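My home insurance renewal came through in July, and Lerex wanted 206 more than last year for the same cover. Same house, same excess, no claims in five years.

I rang them at lunchtime and was told the rebuild figure had been adjusted. They couldn't tell me by how much, so I went and got other quotes. Busten came out cheapest, but their excess for escape of water is 1505. Dobos was dearer and left out accidental damage — I would want that put back in. 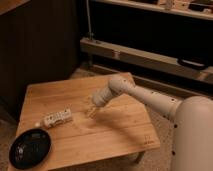
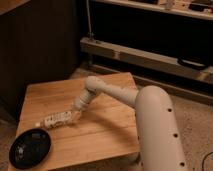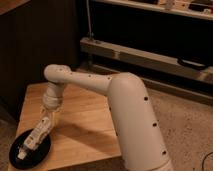 *Light wood table, pale robot arm: all three.*

I also read the small print on single items, which I had skipped every year until now. With Lerex, anything worth over 1000 has to be listed by name or it isn't covered away from home. My bike was never on the list.

In the end I rang Lerex again and they knocked most of the increase off. The bike is now listed. I've kept the Dobos quote in the folder for next year, and I still need to ask Lastis whether they cover the shed.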